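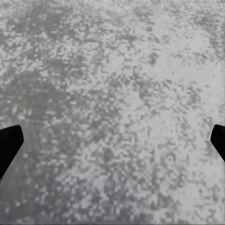
The door access system in the residence halls at Cleststead moves to new controllers this month. The work covers exterior doors first and interior stairwell doors second. Room locks are on a separate schedule and are not part of this change. Existing cards will keep working, but each card has to be read once at an updated reader before it will open any other updated door. The reader housings are matte black, and they are mounted at the same height as the old units. A steady green light means the card was accepted. A steady red light means it was read and refused. A blinking red light means it was not read at all, and the card should be held flat against the reader for a full second.

In total, 1385 cards are active on the residential side. Of these, 98 belong to people whose building assignment changed during January, and those records were corrected by hand before the transfer. If your assignment changed and your card is refused at your own building, go to the access desk in Wiltwood with the card and one other form of ID. The desk can reissue on the spot. There is no charge for a reissue caused by the transfer. The normal charge still applies to lost cards.

Dates by building are posted inside each main entrance. On the day a building is converted, the front door will be staffed from the time the old controller is shut off until the new one passes its test. Side doors will stay locked from the outside for that whole period. They will open from the inside as usual, since the exit hardware is mechanical and has no connection to the card system. Please do not prop them. A propped side door holds up the test for the entire building, and the controller has to be restarted before the test can be run again.

The new controllers handle a held door differently. The old ones sent no signal until a door had been open for several minutes. The Zeman units sound a local tone after 17 seconds and send a notice to the dispatch desk if the door is still open after that. The tone stops when the door closes. Anyone moving furniture or large boxes should call dispatch ahead of time and ask for a hold-open window on that door. Give the building, the door number on the inside of the frame, and the start and end times. 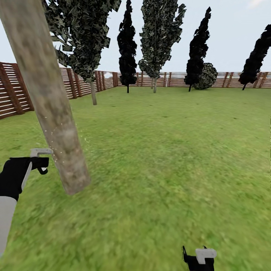 Hold-open windows are entered by the dispatcher and end on their own. They cannot be extended from the door. If a move runs long, call again before the window closes - once the tone has started, the dispatcher has to log it as a held door even when the reason is known.

Card records are kept for seven days on the controller itself and are then copied to the main server. This applies to accepted and refused reads alike. Requests to see records go through the same form as before, and the form has not changed.

Two known faults remain at the time of writing. At the Flulleck loading entrance, the reader sometimes takes a second try in cold weather. A replacement has been ordered. On the lower stairwell door in the same building, the latch sensor reports the door as open when it is closed but not fully seated. Pull that door firmly until it clicks. If the tone continues after the door has clicked, report it to dispatch and leave the door as it is.

Emergency phones, the blue light units along the paths, and the fire alarm panels are on their own circuits and will not be affected by any part of the work. Visitor passes issued at the front desks will also continue as they are, in paper form, until the last building is done.

Questions about a specific card should go to the access desk. Questions about a specific door should go to dispatch, with the door number.

Posted 4 Feb 2024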